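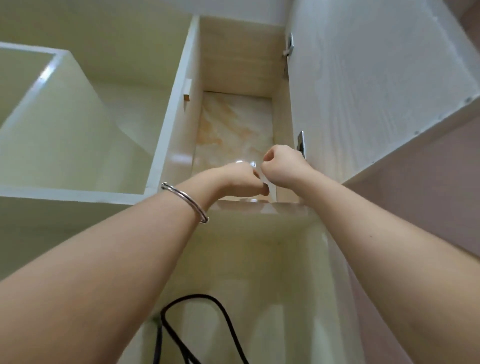 Fig. 1. Upper cabinet, narrow compartment with marble-patterned back panel. Work at the front edge.

April, Nisteo kitchen, upper cabinets

Entry by H. Schouten. The interior is to be cleared of residual film and tape before shelves are fitted. White panels and the marble-patterned back are to be wiped with a soft cloth only — no scrapers. Shelf supports remain in place. Allow 60 minutes for the full run of 6 units. R. Boersma to confirm the shelf depth with Van Beek before the remaining boards are cut.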